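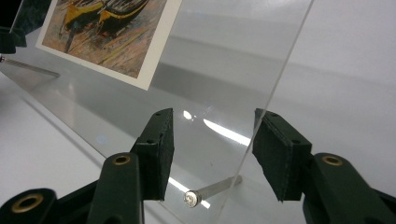
Photo: Adaeze Akpan

Counter shields find a second life, smudges included

7/30/25

The clear acrylic sheets that spent years between the clerks and the public at the Enorano town offices are back in circulation, this time as sign holders, recipe stands and one very ambitious cake guard.

The town cleared 115 of them out of a storage closet this spring, after a vote that took longer than the clearing. They went to Latidard, the repair shop on Fashola Street, where owner Ataberk Kozan has been cutting them down and fitting them with silver metal standoffs, the short rods with a round screw head on the front that you usually see holding up a dentist's nameplate.

Turned the other way, it seems, a standoff makes a decent leg. Kozan screws one in low on the sheet, lets the rod stick out behind and leans the whole business back on a tabletop at an angle he describes as "relaxed."

"I tried a wooden block first," he said. "It looked like a wooden block."

The stands sell for whatever the buyer feels like putting in the jar. So far the jar has taken in $359, a Canadian quarter and a button. The money goes toward new chairs for the reading room at the library, where the current ones have been described in writing, by a patron, as hostile.

Buyers should know that the sheets are transparent in the sense that you can see through them. They are not spotless. Smudges and specks come with the territory, and anything seen through a leaning sheet comes out a little bent. Kozan offers a wipe-down with every purchase and says he has given up promising more than that. Paper towels make it worse, in his view, and he would like people to stop bringing him photos of the results. Use a soft cloth and water with a drop of dish soap.

The Kuteo Diner took two of the first batch for its specials. One is by the register. The other was placed so well in the afternoon sun that customers at the corner booth asked to be moved, and it has been turned to face the coatrack.

Kozan expects to work through the rest of the pile by September. Anyone who wants a particular size should bring the measurements written down, in inches, and not held between two hands while walking in from the parking lot. The shop's number ends in 204 and is on the door.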